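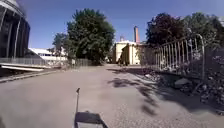 Skilelach, main path looking toward the buildings. Free for press use.

JULTANO BOOK FAIR MOVES OUTDOORS FOR JULY, ADDS NIGHT READINGS

FOR IMMEDIATE RELEASE
May 25, 2020

Jultano, the used and small press book fair, is going ahead this July. Outside this time. New site is Skilelach, the old industrial grounds, and the hall booking has been let go for good. 38 sellers confirmed as of this morning. Two full days plus an evening program, Saturday and the day after, gates at ten.

Tables spaced well apart, one seller to a table, masks please. Everything else is pretty much the fair people know: boxes of paperbacks, poetry, old maps, cookbooks with somebody's notes in the margins, zines, sheet music, a lot of crime.

"We had the hall, then we didn't have the hall, and I spent three weeks on the phone," says fair director Ornella Melis. "Sellers have been sitting on stock since winter. Garages full. They need to sell books and I would like to buy some."

Table fees are cut for this edition. Sellers who paid the spring deposit keep their spot and get the difference back, emails went out last week, check your spam. Small presses share the long row nearest the gate. Dealers in rare and signed material get the shaded end, they asked, sun is murder on old bindings.

New titles at the fair:

Hutitz brings its reprint line of out of print travel writing, four books so far, plain covers, sewn. All four on the table and nowhere else until fall.

Ha, the poetry press, launches "Low Kitchen," the second collection by Oanh Lương. First printing of 700 copies, 100 of them numbered and signed. The signed ones are fair only, one per person, no holds. Lương reads from the book on the Saturday evening and will stay after to talk, from a distance.

"Most of it was written at my aunt's stove while something else was boiling over," Lương says. "I read it out loud a lot while I was working on it, so outdoors is fine. I'm loud." 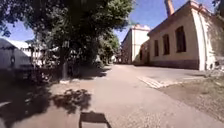
Can visitors bring their own books to sell or swap?
Swaps only, at the swap table by the gate, up to five books per person per day. Selling is for registerd sellers. No textbooks, no encyclopedias, nothing that smells of basement.

The swap table was the surprise hit last year and it's bigger now. Same rule as before: leave one, take one. Children can take one without leaving one. Leftovers go to the reading room at the shelter on the Sunday night, boxed up by whoever is still standing.

Prices. Entry is $2, kids free, good for both days if you hang on to the stamp. Evening readings are included. Most sellers take cards, not all, bring small bills. There is a $1 box at nearly every table and the good ones get picked clean before noon, so come early if that's your thing.

Food: coffee cart, dumplings, one ice cream van. Eat away from the tables please. Wet books can't be sold.

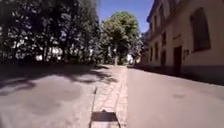
Browsing is the hard part of a spaced fair, people stop dead when they spot a title and everybody behind them piles up. So traffic at Jultano will be one way this year, fiction and poetry going out, everything else coming back. Tables along both sides of the street, and the strip of light reddish brick down the middle is the divider. Stay off it unless you're crossing. Stewards will be around to point, and a printed map with seller names comes with your stamp. Missed a table? Go round again, it isn't far.

Rain plan: light rain, sellers cover up and the fair carries on. Heavy rain, the day is called off by nine and your stamp or ticket is good for the next one. Notice goes on the Jultano site and the phone line, both updated at the same time.

Full evening program isn't final. Confirmed so far are Oanh Lương, a night of ghost stories read by the sellers themselvs, and an open hour for anyone with a page and the nerve to read it. Sign up at the gate, five minutes each, a bell gets rung.

Seller applications are closed but there's a waiting list. Send name, what you sell, and how many boxes. No photos of shelves please, the inbox is full.

Press: interviews with Ornella Melis by phone, mornings best. Review copies of "Low Kitchen" from Ha direct. Hutitz has PDFs of all four reprints, ask.

About Jultano: used and small press book fair, held every year, run by booksellers. Final seller list to follow in a separate release.

ENDS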